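Clurneck Robot Manipulation Club

The Clurneck Robot Manipulation Club (often just "Clurneck Manip") is a student robotics club at Clurneck Technical College. It works on robot arms and everyday objects. Best known for its bag packing project and for the Pavard Cup, a small yearly contest.
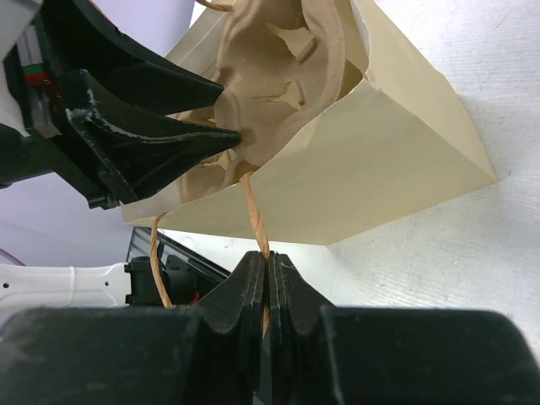

History

Started as an evening class in basic arm control. 11 students the first term. Became a club when the class was dropped from the timetable and the members kept the room. Membership was 37 at last count, mostly second-year students, a few from the design department.

Bag packing project

The main project since the club moved off rigid blocks. Task is to get packaging and small goods into or out of a paper carrier bag with two-finger grippers. Paper bags are hard for a robot: the walls fold, the rim crumples, the bag tips over or turns when touched, and twisted cord handles get in the way of the fingers. Molded pulp inserts are used a lot as test items, being light, rough and cheap. They also tear, so the same piece rarely stays in use for long.

Arms are driven by hand at first, by a member using a leader arm called the Arik. Recorded runs are then used to train a control program. Cameras at the wrist give the close view into the bag. Early versions relied on one overhead camera only, which could not see past the rim, and this was given up after one term.

Members work in pairs, one driving and one resetting the table. A run is logged as good, partial or failed. Partial was added later, after long arguments over what counted as failed.

Pavard Cup

Held every October. Teams of up to 5 get a table, a bag and a sealed list of items. Scoring is on items placed, with points off for ripped paper or a bag knocked off the table. The most recent cup had 19 teams and was won by Kokkonen, a team of first-years named after the street there dorm is on. Rules were changed afterwards to allow a second arm to hold the bag open. Before that, one arm only.

Teaching

The club still runs a beginner course. Covers wiring, joint limits, safe stopping, gripper jaws and basic scripting. No grades. Attendence is needed before a member may use the arms alone.

See also

Pavard Cup rules
Arik leader arm
Clurneck Technical College

Page last edited 16/02/2026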